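The Thread Trade Holds On in Trurden

Apr 8, 2019

For most of the last century the town of Trurden was known for one thing. Sewing thread was spun, dyed and wound in the long brick buildings beside the river, and it left by rail for shirt factories, sail lofts and village drapers. The railway has gone and most of the buildings have been turned into flats. One firm, Noonan, still winds thread in the town, and its order book is fuller than it has been for many years.

The company employs 61 people, the majority of them in dyeing and finishing. It does not compete with the large overseas mills on price. Its customers are saddlers, bookbinders, theatre wardrobes and a growing number of people who mend and make clothes at home. Small lots are the rule. A bookbinder may need a single shade of linen thread in a weight that no large producer will supply, and Noonan will dye it.

Oisín McGrath joined the dye house from school and has managed it for nine years. He keeps the firm's shade library, a set of 1,993 samples wound on card and stored in shallow drawers away from the light. Each card carries the recipe, the date of the first dyeing and the name of the customer who asked for it. Some of those customers closed long ago. The shades remain available, although the older recipes have had to be worked out again with modern dyes.

"A match is made by eye in the end," Mr McGrath said. "The instruments will bring you close, and then somebody has to take it to the north window and decide."

Reds are held to be the most difficult. A red that is correct on cotton may turn brown on linen and pink on silk, and it will change again under shop lighting. The dye house keeps four lamps for this purpose and no red leaves the building until it has been seen under all of them. 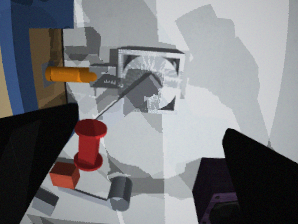

Winding is the stage at which thread becomes a product that can be sold, and it has shaped the firm's fortunes as much as colour has. Thread comes from the dye house in loose hanks and must be put up in a form that suits the person using it. Factories prefer tall cones, which feed quickly and hold a great length. Home sewers have always preferred the spool, and its form has changed very little: an upright cylinder with a wider round flange at top and bottom, as on the red one shown between these paragraphs. The flanges keep the thread from slipping off the ends, and on a flat table they allow the spool to stand. Noonan gave up winding spools when demand fell, and for many years sold only cones and hanks.

The decision to return to them was taken by Kevin McGrath, an uncle of the dye house manager, who was then in charge of sales. Shops had begun to ask for small quantities again, and the firm was losing this trade to merchants who bought its cones and rewound them. Two winding machines were found at Gollis, in a mill that was about to be cleared, and were brought back to Trurden in pieces. It took the fitters most of a winter to put them in order. The new range was named Lulero and was first offered to shops in September.

It now accounts for a good part of the firm's sales. Retailers report that buyers are often new to sewing and ask for advice on weight and fibre before they ask about colour. In response, the company has rewritten its labels in plain terms, stating what each thread is suited to and what it is not. A short printed guide to mending is sent out with every shop order.

The firm's chief concern is skill. Dyeing to a small lot is slow to learn, and those who know it well are nearing retirement. Two trainees have been taken on in the dye house, and the local college has agreed to release them for a day each week to study textile chemistry. A third post, in winding, has yet to be filled.

Visitors are admitted to the works by appointment. The shade library may be consulted by customers, who are asked to bring a sample of the cloth they intend to sew.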